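手持夹爪采集,我们组现在用的几条规矩

四月份换了一批新的手持夹爪,组里又来了两个新人,原来口头传的那些做法就不够用了。我花了两个晚上把规矩写成文字,贴在内部页面上,Sandra Goodall 看完说可以放到外面来,于是有了这一篇。内容偏琐碎,适合已经在做采集的人看。

先说编号。每把夹爪一个编号,写在本子上,也写进每段数据的文件夹名里。换过指头、换过螺丝、重新标定过,编号后面加一位。听起来麻烦,可是 Nestow 那个项目里我们吃过亏:两把夹爪混着用了一星期,张开宽度对不上,最后有 24 段数据查不出是哪一把采的,全部作废。

再说开机检查。顺序固定:擦镜头,看电量,空手开合 9 次,看读数回不回得到原点。回不到就停,不要想着采完再补标定。Jamie Garside 习惯先采两段热热手再检查,我跟他谈过,现在他也按顺序来了。这一步从头到尾三分钟,没有理由省。

每段录制的开头要留一段空镜。夹爪张到最大,对着桌面,停两秒再去拿东西。这段空镜后来用处很多,对齐时间、核对张开宽度、看曝光都靠它。

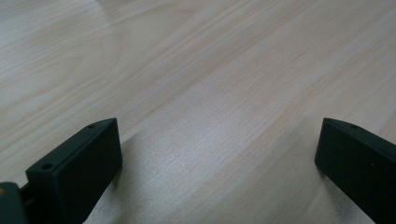
光线是我写得最长的一条,改过三遍。桌面反光对训练的影响比我们原先以为的大,薄的、浅色的物件放在亮处,轮廓基本就没了。规矩是这样:空镜里先看两指之间,如果像这样中间有一大片发白,木纹都变淡了,就先挪灯或者换个方向站,挪完重新录空镜。实在挪不开,就在记录里写“有反光”,并且不要把目标物摆在那一片里。我不主张铺桌布,铺了以后数据里全是同一块布,换个桌子模型就不认。Ute Teuber 不同意这一点,她觉得前期先把变量压下来更要紧。我们各写了一段理由放在页面底下,暂时按我的来,Barrera 那批采完再看。

关于动作速度。新人普遍太快。人手去拿一个杯子是很随意的事,可是夹爪带着相机,甩一下画面就糊了。我们的要求是接近物体的最后一段要慢下来,合拢之后停半拍再抬。不要求每次动作都一样,也不要刻意走直线,真的碰歪了就碰歪了,扶正再继续,这种段落单独打标签,留着。

失败的段落不删。这条 Howard Staniforth 问过我好几次,他负责存储,硬盘是他在买。目前的折中办法是:失败段落保留原始视频,中间产物可以清掉。Ulletti 那一轮总共采了 2000 段,筛下来能直接用的是 1040 段,剩下的里面有相当一部分只是标签写错或者空镜太短,改一改又能用。要是当时删了就没有了。

标签的写法也统一了一下。只写做了什么,不写做得好不好。“把勺子放进抽屉”可以,“顺利地把勺子放进抽屉”不行。物件名字用一张公共词表,词表里没有的先写在备注栏,周三开会的时候统一加。自己随手造词是最难收拾的,我们有过“小碗”“浅碗”“碟碗”指同一个东西的情况。

安全方面,手持的设备没有电机,风险比机械臂小得多,但还是有几条。绑带要扣上。线不要从脚边走。连续采四十分钟必须放下来歇,手腕疼了要说,不算偷懒。Sheila Dobson 去年腱鞘炎休了一个多月,之后我们才把时间写死。刀具和玻璃器皿单独排场次,旁边要有第二个人。

人也要管好。录的时候旁边不要聊天走动,路过的同事先打招呼。桌上不放工牌、信封、手机,这些东西进了画面再去打码,比收桌子费事多了。

检查由别人做。自己采的自己看,看不出毛病。每天收工前两个人互换,各抽几段从头看到尾,不拖进度条,看完在表上签字。发现问题不用当场争,先标出来,第二天早上九点半一起看。

还有几处没定下来。一个是夹爪指头表面磨到什么程度该换,现在全凭手感,我想找个办法量。另一个是不同身高的人采出来视角差得比较多,要不要规定站位,还在争。Flultik 那边有一份他们自己的采集手册,答应借我看,看完如果有值得抄的,我再补进来。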